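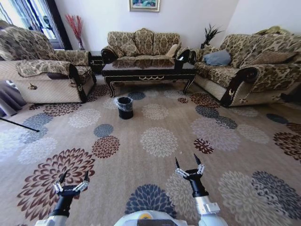
1/ Pantry shelves, a thread. I redid ours in April and I have opinions now, so settle in!

2/ First thing I learned: measure your cereal. I mean it. Our old shelves were all the same distance apart and every single box had to lie on its side like it was napping. I measured the tallest one we buy, added an inch, and that became my top shelf gap.

3/ Depth is where I messed up. I went deep because deep sounds like more storage, right? Things went in there and never came back. I pulled out a can of chickpeas older than my kid's bike.

4/ So the new ones are 15 inches deep down low for the big stuff (rice, dog food, the slow cooker) and much shallower at eye level. One row of jars, two at the most.

5/ My neighbor Wendy Bramwell went with the Brelico pull-out baskets and loves them. I tried hers and they're smooth, but you lose width on both sides for the runners and my pantry is already skinny. Depends on your closet!

6/ Cost, for everyone who DMed: $573 for boards, brackets, paint and one replacement drill bit (my fault). The quote I got for a full custom job was $2000, and looking at it now I can see where some of that money goes. Their corners would have met.

7/ Speaking of corners. Do not run full shelves into both walls of a corner and hope. I did, and now there's a dark little cave back there where the paper towels live. Sachiko Ueda told me to stop one side short and I didn't listen. Sorry Sachiko.

8/ Paint: two coats, then WAIT. I loaded mine up the next morning and the flour canister is still a bit stuck. Give it a week if you can stand having your groceries all over the dining table.

9/ Somebody asked about labels. I labeled the baskets and skipped the jars, I can see it's pasta.

10/ Next up is the linen closet, which is 52 inches wide with a door that only opens halfway. If you've dealt with one of those, tell me what you did, and send pics please!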